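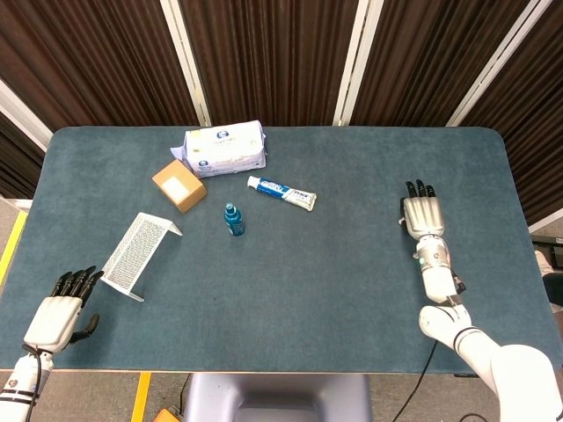

Household objects at the left end of the blue-green table.

Jotura – word list of household object names

Version 3, January 7, 2019
Maintained by Chak-lun Cheung

What it is

Plain list of names people use for ordinary things at home. One row per name. 134 objects, most with several names each. Started as a spreadsheet for settling arguments over "dishcloth" vs "dish towel", got bigger.

Names were collected in four towns – sorry, three: Dillitz, Løken, Clarton. Clarton has the most rows by far, the other two were done in one trip each.

Files

names.csv – the main list
objects.csv – object ids and a short definition
notes.txt – my notes, messy, read before emailing me
old/ – version 2, kept so old links dont break

Columns in names.csv

object_id – matches objects.csv
name – as the person said it, lower case
town – dillitz, loken or clarton (no special letters in the file, broke too many imports)
age_band – 6 bands, youngest is 15 and up
room – where they said they keep it. Often blank
sure – y or n. n means the person hesitated or changed their answer

How it was collected

Short talks at kitchen tables, mostly. I read out the definition and wrote down the first word given. Second and third words got their own rows if they came without prompting. No recordings kept, no surnames, no addresses.

Definitions were read the same way each time, except for Løken, where I had to reword the one for "colander" (see notes.txt).

Known problems

Spelling is mine. Where a word has no settled spelling I picked one and stuck with it, mostly.
"Cupboard" and "cabinet" overlap badly. Do not use them to compare towns.
Age bands for Dillitz were filled in later from memory, treat as weak.
Duplicate rows for the potato masher. Fixed in names.csv, still there in old/.
room uses "utility" and "laundry" for what may be the same place. Havent merged them.

Changes since version 2

Added Løken.
Split "pan" into frying pan and saucepan – ids changed, so check your joins.
Dropped the garden tools, too few answers.
sure column is new. Blank for everything collected before June.

Using it

Free for any use, teaching included. Credit "Jotura word list" and give the version number. If you fix something send me the rows, not the whole file please.

To do

Plurals. Brand names used as common names – currently mixed in with no flag. Definitions for the last few bathroom items are too long and need recieving a proper edit.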